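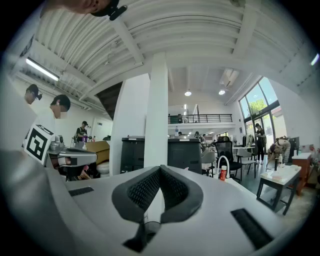 Project Report: How a Small Band Puts Out a Record by Itself

Popular Music and Media, second year group project

What we did

Our group followed Jalline, a four-piece guitar band from our town, while they finished their second album, Starwood. We wanted to know how a band without a label gets a record from demos to something people can buy. Talked to all of them, sat in at the studio (Rovosen, upstairs from a tire shop), read a lot of emails they were nice enough to forward. Started in August.

Recording

Drums and bass done live together, guitars after. Vocals mostly at home in a closet with coats in it. The singer said the closet takes had more feeling and the studio ones were in tune, so they used a mix. Rovosen charges by the half day, so the band rehearsed the whole record front to back before going in. Still ran over. The song that ran over was "Latuheru", the slow one with the organ, which they recorded in 2 keys before picking the lower one.

Our opinion is that it's the best thing on the album, although one of us likes the opener more. The opener is very Byrds-like, ringing guitars, harmonies on the chorus, over quickly. The middle of side two drags a bit. We said so to the band and they did'nt disagree.

Money

Recording was the biggest cost, then vinyl, then artwork. Mixing was a favor from a friend and we left it out of the budget table, which probably makes the total look too good. Pre-orders came to 83 copies before release. They had hoped for around twice that. Shirts made more profit per item than records, every member told us that seperately.

Release

Two singles first, a few weeks apart, then the album. The first single got picked up by a college radio show and a couple of blogs. Second one, almost nothing. The band thinks it went out too close to the first. We think the cover art was hard to read on a phone, small yellow letters on a tan background.

Release show was at 8 pm, local bar, good turnout, bad monitors. Most of the records sold that night went in the break before the encore.

Problems with our project

We only followed one band, so can't say much about other bands. Interview questions too long. One recording has the espresso machine over most of it and we could only use the last part. Also should have asked about streaming numbers earlier, by the time we did the login was lost and the drummer was still waiting on a reset.

Still to add

Budget table (appendix A), transcript of the bass player interview, track list with running times.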